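Ticket 445: Right-hand jaw slips on thin fabric, left hand doesn't

Queue: Handheld tools
Opened by: Kartini Latuheru
Assigned to: Alcides Alvarado
Priority: Normal
Status: Resolved, one follow-up open
Parts involved: Nerkora linkage gripper (pair), Brisholm finger pads, Ilness wrist camera

Original report

Kartini Latuheru, Thursday, 9:20 am

We've been comparing two sets of finger pads on the handheld pair. The left tool has the old pads, the right tool has the new Brisholm ribbed ones. The task is sorting household cloths and soft packaging off a covered table and into a bucket.

The right tool drops thin items. It picks them up fine, gets them clear of the table, and then they slide out the bottom of the jaw partway to the bucket. Thick items stay put. The left tool on the same items gives no trouble at all.

I expected it to be the other way around, as the ribbed pads were meant to be the better ones. Trigger feels normal on both. No error in the logger. Jaw width reads 0 when closed on both tools.

What I tried already:
- wiped both sets of pads with a damp cloth and let them dry
- swapped which hand I used for which tool (same result, the fault stays with the tool)
- restarted the logger
- re-zeroed the jaw width on the right tool

None of that changed anything. I did 20 picks of a thin dishcloth with each tool afterwards. Left dropped none. Right dropped seven.

Reply

Alcides Alvarado, 10:05 am

Thanks, that's enough to start with. A few questions before I send you parts.

When the right jaw is closed on nothing, can you see daylight between the pads? Look at it from the side as well as from the top. The width reading comes off the trigger end of the linkage, so it will say 0 even if the fingers themselves aren't meeting.

Which screws did you use when you fitted the Brisholm pads? They ship with short ones and long ones. The long ones are for the older Gentile fingers and will bottom out in ours before the pad is seated.

Also please send a view from the wrist camera with the right tool holding something thick, so I can see how the fingers sit under load.

Reply

Kartini Latuheru, 10:40 am

Daylight: yes. There's a gap at the tips with the jaw fully closed. I can slide one sheet of printer paper through the top third of the pads with no drag. Lower down it grabs the paper. On the left tool the paper is held the whole way up.

Screws: I used the ones in the top bag. I didn't know there were two lengths. They were all in together by the time I'd finished, sorry.

For the thick item I used the blue chenille cloth with the noodly tufts, and had the left tool over the bucket with a small light-blue piece at the same time. The fingers look straight and even to me. It held the chenille without any trouble, same as it has every time.

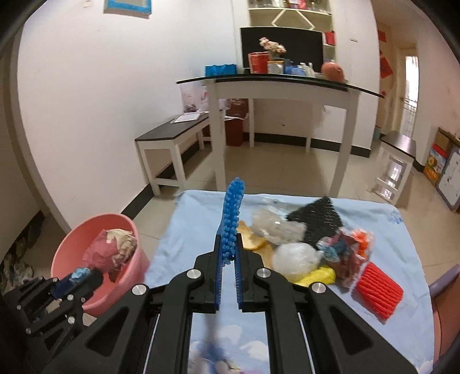

Step 1: Ruling out the linkage

Alcides Alvarado, 11:15 am

Good, I can work with that. The arms look symmetrical to me, and both fingers are upright on the chenille. If one side of the linkage were bent I'd expect to see one finger tipped over, and I can't see that. I wouldn't call it proven from one view, so please do the following with the tool in your hand.

1. Open the jaw fully and let it close slowly under the spring. It should move smoothly with no catch.
2. Hold one finger still and try to rock the other one side to side. A little play is normal. A click is a fault.
3. Repeat with the other finger.
4. Check the pivot pins. None of them should turn with a fingernail.
5. Close the jaw on the 600 g test bag and lift it. Hold for a slow count of ten.

Don't adjust anything yet. If you get a click at step 2 or 3, stop there and I'll swap the whole tool.

Kartini Latuheru, 11:50 am

Steps 1 to 4 are fine. No catch, no click, pins are all tight. Step 5, it held the bag for the full ten and I couldn't feel it creep.

I did the same on the left tool so we'd have something to compare with, and it feels identical. I'd say the linkage is okay.

Step 2: Grip force at the tips

Alcides Alvarado, 12:10 pm

Agreed, leave the linkage alone. The test bag is thick so it fills the gap, same as the chenille. It doesn't tell us much about thin cloth.

Please take the spring scale and the webbing strip from the kit. Clamp the strip in the top third of the pads, pull straight down until it slips, and write down the highest number. Three pulls per tool. Then the same with the strip folded in four.

Kartini Latuheru, 1:35 pm

Results in grams. The scale is marked in steps of five.

Left tool, old pads, single layer: 440, 445, 445
Left tool, old pads, folded in four: 600, 595, 600
Right tool, Brisholm pads, single layer: 200, 185, 200
Right tool, Brisholm pads, folded in four: 640, 635, 640

So the right tool is worse than the left on a single layer, by more than half, and a bit better than the left when the strip is folded. That fits with what I've been seeing on the table. The thick cloths go across with no problem and it's the light stuff that falls.

I also tried the single layer lower down in the right jaw, near the bottom of the pads. It went to 450 there. I only did that once.

Alcides Alvarado, 1:50 pm

That lower number is the useful one. The pad material is fine, it just isn't meeting at the top. I'm fairly sure now that you've got long screws in at least one of the upper holes, and the pad is standing off on one end.

Step 3: Reseating the pads

Alcides Alvarado, 2:00 pm

You'll need the 2 mm hex key, a tray for the screws and something to measure with. A ruler is good enough.

1. Take the logger cable off the right tool and put the tool on its side.
2. Remove the upper screw from each pad and measure both. Short is 6 mm, long is 8 mm.
3. Remove the lower screws and measure those too.
4. Lift the pads off. Look in the recess behind them for lint or bits of plastic.
5. Refit both pads with short screws only. Start the upper screw first, two turns, then the lower one, then tighten them in turn.
6. Stop when the pad is flush. There's no need to lean on it, the inserts are plastic.
7. Close the jaw and do the paper test again from top to bottom.
8. Reconnect the cable and re-zero.

Put the long screws in a separate bag and mark it Gentile, please. They're no use to us but the other team still has the older fingers.

Kartini Latuheru, 2:45 pm

Done. One upper screw was 8 mm, the other three were 6. There was also a wad of fluff behind the pad with the long screw, grey, packed into the corner. I don't know if it was there before I fitted the pads or worked its way in through the gap.

Pads are flush now. The paper is held the whole way up.

Pull test again, right tool, three pulls each:

Single layer: 455, 460, 455
Folded in four: 645, 640, 645

Then 20 picks of the thin dishcloth with the right tool. No drops.

Step 4: Checking the mixed table

Alcides Alvarado, 3:00 pm

Very good. Before I close this, run one full table with the mixed items, both tools, at your normal pace. I want to know about the plastic in particular. The ribs have a habit of holding on to thin bags after the jaw opens, and we had that complaint from the Brisholm trial in January as well.

Kartini Latuheru, 4:10 pm

Ran the full table twice. Notes by type of item:

Thin cloths: no drops from either tool. The right one feels more secure if I grab near an edge, where there's only one layer to hold.

Thick and ribbed cloths: no drops. The red ribbed one is easier with the new pads. With the old ones I have to take a bigger bite of it.

Chenille: no drops, but I pulled a few threads loose with the new pads on the second run. Nothing has come off in the jaw so far. I'll keep an eye on it.

Plastic bags: no drops, but the right tool did hang on to one bag after I let go of the trigger. I had to shake it. It happened twice on the second run and not at all on the first. The left tool let go cleanly every time.

Items wrapped in plastic: fine with both, as long as I pinch the item and don't just get the loose wrapping.

Camera: the Ilness view is clear enough for all of this. The new pads don't block any more of the view than the old ones did. I had the exposure on auto for both runs.

Resolution

Alcides Alvarado, 4:30 pm

Cause: one 8 mm screw in an upper pad hole, with lint behind the same pad. The pad stood off at one end and the tips didn't meet on thin material. The width reading couldn't show it.

Fix: cleaned recess, refitted with 6 mm screws, re-zeroed.

Records: please mark the right tool's thin-cloth runs from before 2:45 pm as bad fit, and leave them out of the pad comparison. The thick-cloth runs can stay but put a note on them. Left tool runs aren't affected.

Changes to the fitting sheet:
- measure all four screws before fitting
- paper test from tip to base after any pad change
- pull test with a single layer, three pulls, 400 g minimum before the tool goes back on the table

Follow-up, left open under this ticket: slow release on thin plastic bags with the ribbed pads. I have one pair of Brisholm pads with shallower ribs and will send them over. Keep the left tool on the old pads until we've tried them, so we still have something to compare against.

Kartini Latuheru, 4:40 pm

Will do. Runs are marked. Can you put a spare 2 mm key in with the pads? Ours is getting rounded at the end.

Alcides Alvarado, 4:45 pm

Two keys going in the parcel.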